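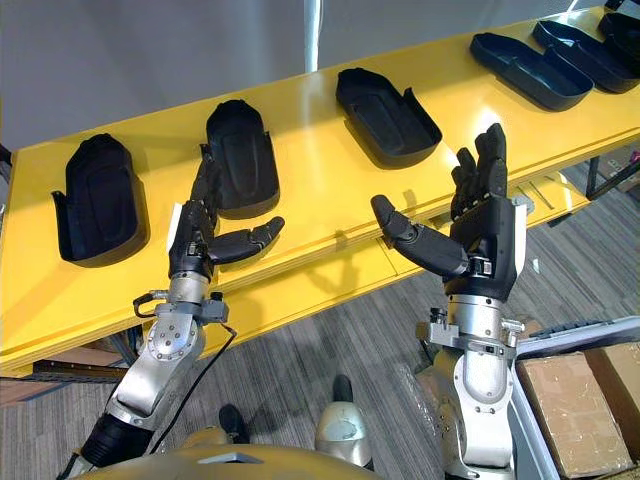
# Stidwood Hands Trial: Data Card

By Annag Rennie, 25 September 2022

This set goes with our review of the Kallider two-hand kit, rented through Slanina. It holds 270 recordings of the robot working at the yellow table with the black plastic trays. Each recording has head and wrist video plus joint positions for both arms.

## Contents

- `trays/` pick, turn and set down, one folder per run
- `wrist/` wrist video, same run numbers
- `notes.csv` operator remarks and a pass/fail mark

Runs are 50 seconds each. Five were dropped because the clocks drifted.

## Known limits

The table top is glossy and reflects the overhead lights. Trays stay along the far side of the table, so reach is tested more than speed. Wrist video often shows more of the mounting plate and the floor than of the task.
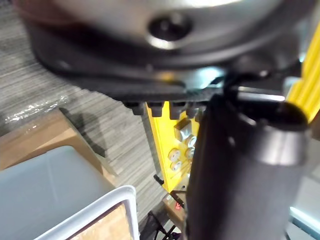 Page last changed: September 2022 (fixed column names in notes.csv)

## Use

Free for research and teaching. Please name Stidwood. The kit software is not included; ask Slanina for that.

12 shares | 3 comments

**Fiona Lamont:** Are the left and right hands logged in one file?

**Annag Rennie:** Separate files, same time stamps.

**ummont_lab:** Loads fine here. The remarks column has some stray commas.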